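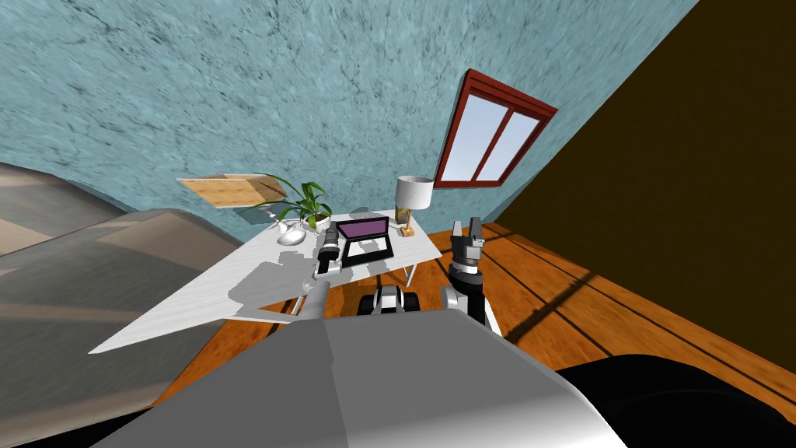
A potted plant at the back of a white desk, against the wall.

Keeping Houseplants Alive on a Desk Through the Winter

By Benedicta Agbeko
2025-01-10
4 min read
Print | E-mail

Most desk plants that die in winter die from too much water. The days are short, the plant slows down, and the person at the desk keeps pouring in the same cupful they used in summer. Cut back in November and stay cut back until you see new leaves.

Check before you water

Push a finger into the soil to the second knuckle. If it feels cool and damp, leave it alone. If it is dry all the way down, water until some runs out of the bottom, wait half an hour, and empty the saucer. A pot sitting in water overnight is how roots rot.

Lifting the pot works too, once you know what it weighs dry. Small plastic pots are easy to judge this way. Heavy clay ones take practice.

Snake plants and ZZ plants in my house go almost 6 weeks between waterings in January. Pothos wants it more often, and ferns more often still. Don't put them all on the same schedule.

Use water that has been sitting out. I fill a jug in the evening and leave it on the counter. Cold tap water in winter can shock the roots of tropical plants.

Light

A desk against a wall gets much less light than it seems to. Your eyes adjust and the plant can't. If the stems are getting long and the leaves small, move the pot closer to the window or swap it every couple of weeks with one from a brighter room.

Give the pot a quarter turn each time you water. Wipe the leaves with a damp cloth when they look dull. Skip the leaf shine sprays.

If the room is truly dark, a clip-on grow light on a timer will do. Set it for 14 hours and hang it a foot or so above the top leaves. Plants that need full sun will still sulk.

Drafts and radiators

Keep leaves off the window glass. On a freezing night they will turn black where they touch. If your window leaks air, fix that first. A strip of foam tape costs very little, and you will be warmer too.

Radiators and heating vents are just as bad. Crisp brown tips on a plant that has enough water usually mean hot, dry air. Move it a few feet away. Misting makes the leaves wet for ten minutes and does nothing more. A wide tray of pebbles with water below the level of the pot helps a little.

Protecting the desk

Terracotta saucers sweat. Put a cork mat under them, or use a glazed or plastic saucer. For a white ring on a varnished wood top, lay a dry cotton cloth over it and pass a warm iron across, no steam, for a few seconds at a time. Stop and look between passes. Do not try this on laminate or painted furniture.

Keep the pot on the opposite side from your power strip, and run cords so they drop below the outlet before coming back up. Drips will then fall to the floor.

Fungus gnats

Tiny black flies mean the top layer of soil is staying wet. Let the top 2 inches dry out completely, and stand a yellow sticky card in the pot to catch the adults. Expect to wait a few weeks. My neighbor Stelios Tsolakis covers his soil with coarse sand and swears by it. I tried it and found it hard to tell when to water.

Feeding and repotting

Neither one, until spring. Fertilizer given to a resting plant builds up as salt, seen as a white crust on the soil. Scrape the crust off and add a little fresh mix. Roots coming out of the bottom can wait until March.

Print | E-mail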